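Home Destinations Food & Drink Islands Rail Newsletter Search

The slow boat to Rulley: a guide who wants you to stay the night 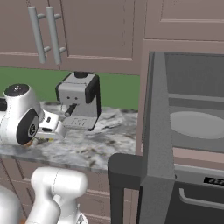
What is the best time of year to visit the island? October, according to Pieter Van Rooij, when the summer ferries have thinned out and the heather on the western side is still holding on to a bit of color.

Van Rooij has been walking visitors around Rulley for 30 years, and he answers most questions the way he walks, with plenty of stops. We met at the harbor cafe at Bidari, on the mainland side, where the boat leaves at 7:40 in the morning and again after lunch. He had ordered for both of us before I sat down (fish soup, dark bread, a dish of pickled beets I hadn't expected to finish and did).

"People come over on the early boat, they climb to the lighthouse, they eat an ice cream and they go home," he told me. "I don't mind that, it's a nice day out. But they've missed the evening, and the evening is when I would want to be there."

The lighthouse has 117 steps and a small room at the top with benches. Van Rooij sends his own groups there last, after the long loop past the salt pans and the old chapel at Zamani. The loop takes about four hours if you are sensible and longer if you are with him. He likes to sit on the chapel wall and talk about the monks, who kept bees and quarreled with the fishermen over a landing place for most of a century.

I asked whether the island had changed much since he started. He thought about it for a while and buttered some bread.

"The path is better. The coffee is much better! When I began, there were 2 places to sleep and one of them was my aunt's. She gave everyone the same breakfast, and if you didn't like herring, well, you had a hungry morning."

These days the choice is wider, though still small enough that you should book ahead. Sabina Ševčík runs the Steltari, a guesthouse up the lane from the landing, and she joined us halfway through the soup with her shopping bags and a great deal to say about the crossing, which had been rough. She moved to Rulley from the city meaning to stay one winter.

"I had a suitcase and a stack of novels," she said. "By spring I'd read them all and I was painting somebody's shutters. Then the guesthouse came up for sale and I thought, all right, one more year."

Her advice to first-time guests is to bring a flashlight and real shoes. The lane has no street lamps, and the stones near the water are slick after rain. She also thinks visitors should try the Saturday-style supper she serves every night of the season — one long table, one pot, seconds for whoever asks first.

Van Rooij is 47 minutes from home by the boat's timetable, and he says he has never once made it in that. He was still telling me about the seals at the north end when the afternoon horn went, and Ševčík had to hand him his hat.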